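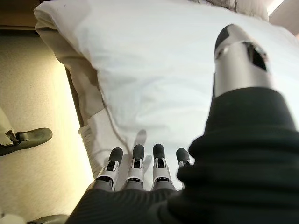 Feather pillows going flat and a bit whiffy, can they be rescued?
posted by tansyandtea, 2020-08-24

We've just moved into a terrace built in 1895 and all our bedding spent the best part of the summer in my mum's garage, in those zip-up bags. The duvets came out fine. The pillows have not. They're white ones like the one in the picture, so any mark on them would show up a mile off, and I'm scared of making them worse. Mine are feather and down, I think, though the labels have gone all faded and I can only make out half the washing symbols. They smell a bit like an old tent and they've gone lumpy at one end. I've got two of them and they weren't cheap, they came from Massawe when it was still on the high street, so I'd rather not bin them. I have an ordinary washing machine (a Vitevent, the 6 kilo one), no tumble dryer and a very small yard which gets the sun until dinner time and then nothing. Can I wash them at home? Or is it a job for the launderette? And will they ever go plump again or am I kidding myself? Any help very welcome, I've been sleeping on a rolled-up cardigan!

mossop_lane

You can wash them, I do mine every year. Put both in together so the drum is balanced, otherwise it'll bang about and walk across the kitchen floor. Check the seams first and I mean really check, pull them a bit between your fingers. I had one go in the wash with a hole I could have covered with a penny and I was picking wet feathers out of the filter until bedtime. If you find a gap, sew it up with small stitches before you do anything else.

Use hardly any washing liquid, and no softener at all, it coats the feathers and they clump. I use Brumine because it doesn't froth much, but any gentle one for wool would do. Cool or warm wash, 30 or 40, then an extra rinse, then another spin. Six kilos ought to be big enough for two ordinary pillows but if you have to shove them in with your knee then do one at a time and put a couple of towels in to even it up.

The drying is the hard bit. Feathers take ages, far longer than you'd think, and the outside feels dry when the middle is still soaking. With no dryer I would honestly take them to the launderette just for that part. Low heat, two clean tennis balls in with them, and take them out every half hour to shake and pull the lumps apart. Mine took around 2 hours last time and I had them on the airer overnight after that. If they still smell when you get them home they're not dry, so back in they go.

The tent smell nearly always goes. The lumpy end might be old feathers that have snapped, in which case they'll be better but not like new.

Kettle63

bin them. pillows are only meant to last a couple of years anyway, I get mine from Adinard in the November sale

fenwickfern

I wouldn't bin them yet! Before you go to all the bother of washing, try the fold test. Lay the pillow on a table, fold it in half, squeeze the air out and let go. A feather one with some life left will open itself up again, slowly. If it just lies there folded then the filling has had it and washing won't bring it back, so save your money for new ones.

If they pass, I'd air them for a day or two first. Hang them out in your yard while you've got the sun, give them a good thump now and then, and bring them in before it gets damp. That was enough for mine after they'd been up in the loft all winter and I never had to wash them at all. Don't be tempted by those spray fresheners, you end up with a pillow that smells of old tent and lavender.

Oh, and whatever you do, get some cotton protectors for them, the zip-up sort. They go in with the sheets and you won't need to wash the actual pillows nearly so often. And don't put them back in the plastic bags if you have to store them again, an old cotton duvet cover is much better.

tansyandtea

Thank you both (and Kettle63 I suppose). One of mine opened back up and the other one sort of half did. I've mended a seam and they're both out on the line now, will try the launderette if the smell hasn't gone by the weekend.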